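Bulholm v Ponstead, last game of the season: do we play for the draw?

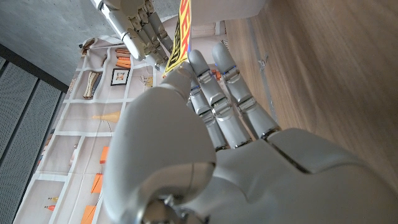
Hélder Magalhães
Moderator, Bulholm supporters board
Posts: 3,523

May 9, 2018

I open the thread early this week so that we can talk calmly before Sunday. The situation is simple. We are two points above Ponstead and a draw keeps us in second place, which means the promotion match in June is at our own ground. If we lose, we go to their side of the draw and we must travel.

My opinion is that we should not attack from the first minute. In the away game we did this, we lost the ball in the middle many times and they scored twice before the half. I would put Ahuja in front of the defense and keep the same back four as last Saturday. Flever can start on the bench, he has played every minute since the winter and he looked heavy in the last two games.

Please write your lineups, and please stay polite with the visitors who read us.

-----

northstand_8
Posts: 795

Flever on the bench?? He has scored in four of the last five. I don't care if he looks heavy. Ponstead's center backs are slow when they turn and he is the only one we have who runs behind them.

-----

Awuor Wanyama
Season ticket holder, east side

I agree with northstand_8 about Flever but I agree with Hélder about Ahuja. It is possible to have both. My lineup is 4-2-3-1, with Ahuja and the captain as the two, and Flever alone in front. We lose one attacker, but we also lost the midfield in that first game and I do not wish to see it again.

About playing for the draw, I have a doubt. When a team waits for ninety minutes, one bad corner is enough. I would prefer that we score first and wait after.

-----

Hélder Magalhães
Moderator

Awuor, everybody prefers to score first. My question is how much risk we accept for it. At 0-0 after one hour it is Ponstead who must open the game, and then Flever comes in with fresh legs against tired defenders. For me this is his best use.

-----

ponsteadpete
Visitor

Hello from the other side. Please do bench him, we would be very happy.

-----

northstand_8

You see, Hélder? Even they say it.

-----

Hélder Magalhães
Moderator

He would write this in both cases. But all right, I correct my lineup a little: if the left back is not fit, then I start Flever, as we will have no good crosses and need somebody who holds the ball. Does anyone know if he trained yesterday?

-----

Awuor Wanyama

I heard he trained apart from the group, only running. I will ask again on Friday when I collect my ticket.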